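### 3. The kit as supplied

The Bindemell two-arm bench kit is sold to small repair shops and test benches as a ready-made way to handle plugs, adapters and other small electrical goods. The brochure calls it "fit for unattended work". We took that wording as the claim to be tested, and we were not easily persuaded. The seller's own report rests on 112 trials with a single adapter, all set up by its staff, and gives no account of the failures. Our trials number 289 and were run by Tudose and Buckley, neither of whom had used the kit before.

Each arm ends in a two-finger gripper. The fingers are plain, and the holding of a charger depends on pressure at its two sides.
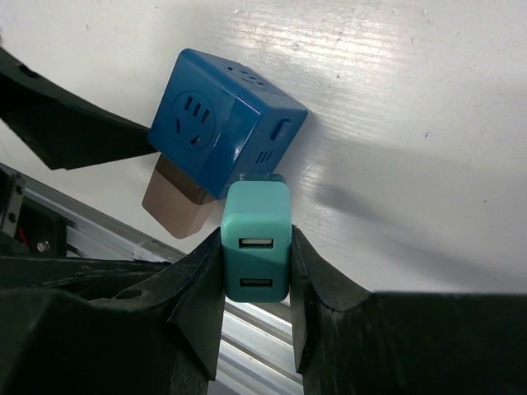 ### 3.1 Handing over and holding

The brochure makes much of the two arms working together. It says little about how closely they must agree on where a part is. In our layout both arms sit on a rail at the front of the table and share the middle of it, so a small error in either one is felt by the other. Iwasaki set both arms once at the start of each session, as the manual asks, and we made no further changes by hand.
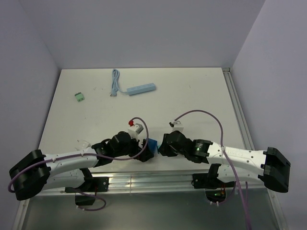 Reach is the second matter on which the sales material is vague. The quoted figure is for an arm at full stretch, and a shop that buys on that figure may be let down. With the grippers almost meeting over a small blue object near the middle, the green terminal block and the light blue power strip both lie further back on the table, and it is parts in that region that we would want to see covered by a stated figure. The seller, when asked, sent us the brochure again.

We also doubt the value of the "success" score shown by the Fillex software. It counts a part as held once the fingers stop closing – a test that a crooked grip would pass as easily as a straight one. For our own scoring, Tanner judged each grip from the wrist camera view (Figure 2) and had no sight of the software's score.
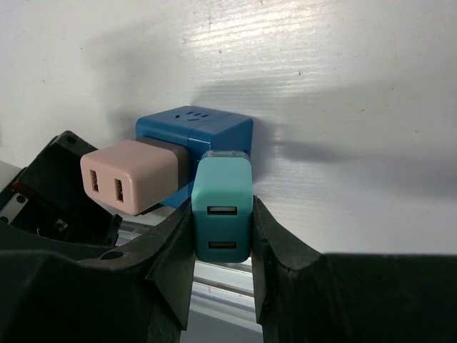
**Figure 2.** Wrist camera view of a two-port USB charger held upright between the fingers, with the blue socket cube and pale pink adapter behind.

Tanner's scores and those of the software are set side by side in Section 4. Until the seller publishes its failures, we would treat the word "unattended" with care.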